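From the toy cupboard

Well, January has come round again, and with it the annual turning-out of the toy cupboard at Calthorpe Hall, which I have been promising to write up since before the carol evening and have only now sat down to do with a pot of tea. Those of you who bring little ones on a Sunday afternoon will know the cupboard I mean – the tall one by the side door, with the handle you have to lift as you pull. It was built with the hall in 1889 for hymn books, and it has shelves exactly deep enough for a hymn book and for very little else. We manage.

I had better begin with the big building bricks, as they are what everybody asks about. The two sets came to us from different homes. The first was left by the Truler family when they moved to the coast, in a drawstring bag that has long outlived its string, and the second was given by Mrs Saha, whose grandchildren are now much too grand for such things (one of them is learning to drive!). We have always tipped the whole lot in together, and I think that is how it should be. Children do not want to be told that this brick belongs with that one.

Janaka Mollah very kindly took all of them home in the autumn and washed them in the bath. I had been doing them a bowlful at a time at the kitchen sink and making heavy weather of it, so I was glad to hand them over. Janaka's method, for anyone with a similar pile at home, is warm water with a squirt of washing-up liquid, a good long swish, and then an old toothbrush for the undersides, where the crumbs get in. Raisins are the worst. A raisin that has spent a summer inside a brick does not want to leave, and you may need the handle end of a teaspoon. Then they go on towels, hollow side down, and you turn them over the next morning and find that half of them are still holding a drop of water, so you shake them and leave them another day. Please don't be tempted to put them on the radiator.

While they were drying Janaka counted them, which we had never done before, and the total came to 96. Of those, 79 were in good order and went straight back into use. The other 17 had been chewed, or had split down a corner, and these have been put by. If anybody makes things with that sort of plastic, or knows a person who does, they are in a carrier bag on the top shelf and you are welcome to them.

The question of where to play with them comes up every year. Some parents like the rug put down first, and I do see why, with knees to think of, and the noise when a tower comes down. But a brick will not stand straight on a rug. You get three or four high and the whole thing leans over like a tired man at a bus stop, and then there are tears. On a hard floor they stand up beautifully, and if somebody small is sitting on a cushion next to them I think everyone is happy. My own suggestion is the rug for the babies and the bare floor for the builders, with a bit of a gap between so that nobody crawls through a garage.

What they build has changed over the years, I notice. It used to be towers and nothing but towers. Lately it is bridges, and tables, and things with legs that a car or a sheep can go underneath.

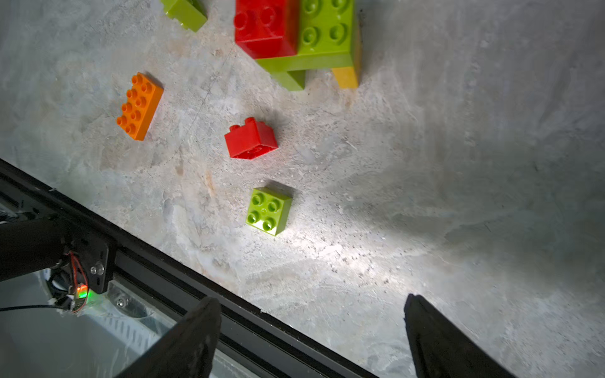 The trick with a bridge, as any four-year-old will explain to you at length, is to find your long brick first and then go looking for legs. Most of them go about it the other way and put up two fine legs much too far apart, and then there is a great hunt through the pile for something long enough to reach. I try very hard not to help. I don't always succeed – there was a bridge just before Christmas that I am afraid was mostly mine, and I was quite put out when it was time to go home.

Tidying away is the part I would ask for a little more patience with. The old Rurska biscuit tins were no good for it, as the lids pinched small fingers, so the bricks now live in the wide blue tub on the bottom shelf, and the children can throw them in from a surprising distance. It does help if you pull stacks apart before they go in. They settle and stick, and by the next session it takes a grown-up with strong thumbs to separate them. Sorting by colour is not needed, although if you have a child who finds it soothing, let them carry on and we will put the kettle on again.

The wooden jigsaws I shall leave for next time, as two of them are still being argued over. In the meantime, if you come across a chunky brick at the bottom of a pushchair or in a coat pocket, do pop it back in the tub when you are next passing. The side door is open from half past two on Sunday.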